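Placards and banners at home: some workshop tips
By Yevdokiia Boiko
Updated 2 Jun 2025

In our house we make the signs for the tenants' group and sometimes also for the rally against the bus cuts. The kitchen table is the workshop. I write here what I have learned, mostly by spoiling cardboard.

The board

Corflute is the best for rain, but cardboard from a fridge box is free and lighter in the arm. Cut it to 55 by 65 cm. A bigger sign looks good at home and then the wind takes it on the street. Put an old cutting mat or a second cardboard under the knife, and change the blade before you begin. With corflute, cut along the channels where you can. Across the channels you need two or three light passes.

Letters

Write the words in pencil first, starting from the middle letter and going out to both sides. I did not do this for a long time and my last letters were always thin. Four or five words are enough for one sign. Black on yellow is read from far away, red on blue is not. For the paint I use what is left from the fence, the Berora exterior acrylic, with a foam roller for the background and a flat brush for the letters. Two thin coats. Leave it flat on the laundry floor overnight and shut the cat in another room.

If you use a marker, test it on the back with a wet finger. Many markers that call themselves permanent will run on corflute.

Handles

Before you cut any timber, look at the conditions for the rally, as some organisers and some councils do not allow wooden sticks. Then we use a cardboard tube, the type from wrapping paper, two of them one inside the other. Fix it with wide tape in an X and once more across the top. Cable ties also hold well in corflute, with the tails turned to the back and snipped short.

Fabric banners

A bed sheet is good, and a flat one is easier than a fitted one. Wash it before painting, without softener. Fold the top edge over and sew a sleeve of 18 cm, so that a pole with its end cap can go through without fighting. Cut half-moon flaps in the middle of a long banner to let the wind pass. I was against this — it felt a pity to cut a painted sheet — but Keabetswe Mnguni showed me hers from last winter and the holes cannot be seen when it is up.

Paint on fabric cracks if you fold it. Roll the banner around a tube with the painted side out, and put baking paper between the layers.

Storing between rallies

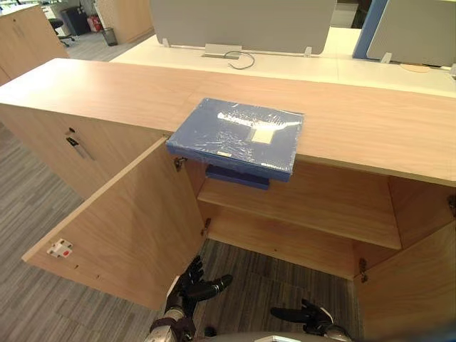 Banner cloth that we have bought but not yet painted is better left in its wrapping, and I put it away from the tins and brushes. Choose a place which is dry and closed. A low cabinet in light wood is suitable, with a door that opens wide, so a big parcel can go in without being bent. Something blue and tightly wrapped in clear film, with a small label on its face, can go in as it is. Turn the label to the front, or you will open three parcels to find one. Finished placards stand upright behind it, the heaviest at the back.

Brushes

Wash them the same evening in warm water with dish soap, then shape the hairs with your fingers and lay them flat. If the acrylic has already dried, soak them in Wilodell brush cleaner for 4 hours and comb with an old fork.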